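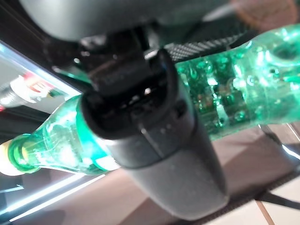
Figure 1. Green transparent plastic bottle.

Plastic Drink Bottles and What Happens to Them After Lunch
Project report, second semester
Group Starik
Supervisor: Ruth Huamán

1. Why we chose this subject

In our college the drinks are sold in plastic bottles, and many of these bottles go to the general waste bin although there is a yellow bin for plastic in every corridor. Our group wanted to know how many bottles go to the wrong bin and what could change it. At first we planned to study all packaging, but Mrs. Huamán advised us to make the subject smaller, and we agreed with her after the first sorting, when we needed a whole afternoon for the waste of one floor.

2. Background

Most clear and colored drink bottles are made from PET. The caps are usually made from another plastic, and this plastic floats on water while PET sinks. For this reason the recycling plants can separate them after the bottles are cut into small pieces. The color of the bottle is also important. Clear PET can be used for many new products. Green PET is accepted too, but it is normally kept apart, because a small quantity of green pieces gives a color to a whole batch of clear material. Labels and glue are washed away with warm water.

We also read about deposit systems. In a deposit system the customer pays a small extra sum in the shop and receives it back when the empty bottle is returned. In our town there is no such system at the moment. The shop nearest to the college, on Stokgate, sells drinks but does not take bottles back.

3. Method

We collected the waste from the general bins and the yellow bins in the canteen and in two corridors. The collection lasted eight school days in March. Every day at 2:30 p.m. we took the bags to the yard, opened them on a plastic sheet and sorted the bottles by bin, by color (clear, green, other) and by cap (on or off). We wore gloves. We wrote the results on paper and copied them to a table in the evening.

For the first three days we changed nothing. Then we put new signs above the yellow bins. The signs were made by our classmate Dambrauskienė, who studies design, and they had only a drawing of a bottle and an arrow. The old signs had eleven lines of small text. We did not tell the other students about the project until the end.

4. Drinks on sale

Before the sorting we made a short list of the kinds of bottles which students bring to the college. Small bottles of cola and other soft drinks were mentioned most often, then water. Large bottles were rare, as they are heavy to carry. 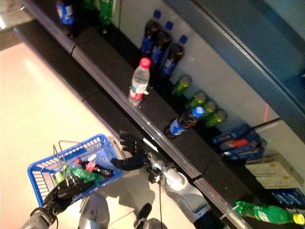 Figure 2. Drinks in a blue shopping basket: a small cola bottle with a red cap and a green plastic bottle.

5. Results

In total we sorted 448 bottles. During the days with the old signs, more than half of them were in the general waste. After the new signs the larger part was in the yellow bins, and this stayed the same until the last day. The change was strongest in the canteen. In the corridor near the gym we saw almost no change. We think the reason is simple: there the yellow bin stands behind the door when the door is open.

The color of the bottle made no difference for the choice of bin. The caps were more interesting for us. Most bottles had the cap on, and those bottles were often not empty. A bottle with some drink inside makes the bag heavy and wets the paper if the bags are mixed later.

6. Problems

Our study was short, and the weather became warmer in the second part, so perhaps students were buying more drinks. One bag from the canteen was taken away by the cleaning staff before we could open it, and we have no data for it. Also, we did not count the bottles which students took home.

7. What we propose

We propose to keep the new signs and to move the bin near the gym to the other side of the door. We would also like a small sink or a bucket beside the canteen bins for pouring out the rest of the drink. The company Losport, which empties our bins, answered our letter and said that caps may stay on the bottles if the bottles are empty. We added this sentence to the sign in the canteen in May.

The full table of results is kept in the project folder in the library.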